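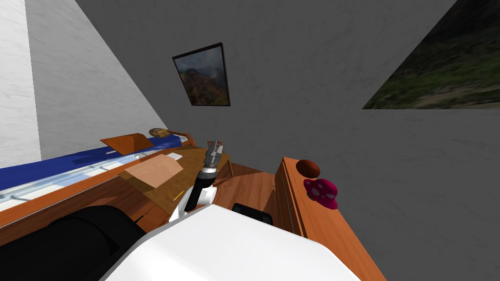 How should I store a mixed shelf of classical CDs, LPs and scores at home?
Stand everything upright, keep it out of direct sun, and hold the room at a steady temperature. Give records their own shelf, because a full row weighs far more than the same length of discs.

LPs

Shelve records vertically, snug enough that they don't lean but easy enough to pull one out with two fingers. Put a divider every 10 inches or so. Boxed opera sets go at the ends, where their stiff sides work as bookends. Never stack them flat.

Replace torn paper inner sleeves with poly-lined ones. Slip the old sleeve in behind the new one if it has texts or notes printed on it. Leave the outer jacket open side in, toward the spine of the plastic cover, if dust is a problem.

My own 600 records are on two Tukico units screwed to the studs. An earlier bookcase bowed in the middle within one September.

CDs

Cracked jewel cases are cheap to replace. Open the tray by pressing the back edge away from you, lift out the inlay card, and fold its spines into the new case before you snap the tray down. Double sets in the old thick cases fit in slim ones, but a fat libretto won't. Keep those in the original.

To clean a disc, hold it by the edge and wipe from the center straight out with a soft damp cloth. Don't wipe in circles. Peel price stickers off cases with a hair dryer on low, and take the booklet out first.

Foam pads in older box sets break down and stick to the disc. Throw the foam away when you find it.

Scores and parts

Vocal scores with glued spines crack if they are forced flat. Open a new one a few pages at a time from each end, working toward the middle. Mark in soft pencil only. For loose chamber parts, use one folder per work with the instruments listed on the front. Remove rusty staples with a thin blade and sew the fold with linen thread, 3 holes for a thin part, five for a thick one.

Serpil Yurt wrote in to recommend Famamar archival boxes for miniature scores. They are deep enough for a double row, though the back row gets forgotten.

Finding things again

File by composer, then by type of work: orchestral, chamber, keyboard, songs, choral, opera. Recital discs go by performer at the end. A song cycle that shares a disc with a string quartet gets filed under whichever comes first on the spine, with a slip of card in the other place.

A spreadsheet is fine up to 2,000 items. Give each recording its own row, and put the label's catalog number in a separate column so you can sort by it.

Page last updated Oct 11, 2020
Iqra Kakakhel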